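Support > Owner Guides > Wikness Battery Maintainer > Section 5: Storing the Car

By Rolent Support Desk, updated December

5. Connecting the maintainer for storage

For cars parked up longer than 6 weeks. Shorter than that, skip to the next section.

CAUTION: Ignition off, key out of the car. Charger unplugged from the wall until step 5.

1. Open hood. Find the battery. Some cars have it in the trunk, check the handbook.
2. Wipe the terminals. White crust = clean it off first, gloves on.
3. Red clamp to positive (+).
4. Black clamp to bare metal on the body, away from the battery and fuel lines.
5. Plug in at the wall. Press MODE untill the STORE light shows.

Green light steady = done, leave it on. Amber = still charging. Red = clamps on wrong, unplug and go back to step 3.

Note: Keep the unit off the ground and out of direct sun. Case gets warm, normal. Cable runs roughly 5 feet, so work out where it sits before you clamp anything.
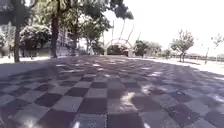
Paving in mixed sun and shade.

Tires: add a little air before you leave the car, not above the max on the sidewall. Parking brake off if the ground is level, chocks in instead. Brakes can stick otherwise.

Coming back to it: unplug at the wall first, then black clamp, then red. Let the engine idle a minute. If it wont turn over, don't keep cranking, see Fault Codes.

CAUTION: Never use STORE mode on a frozen or cracked battery.

Related guides
Grumora 2000 Jump Pack: First Charge
Schumacher Clamps and Spare Leads
Wikness Fault Codes
Fitting the Quick Connect Lead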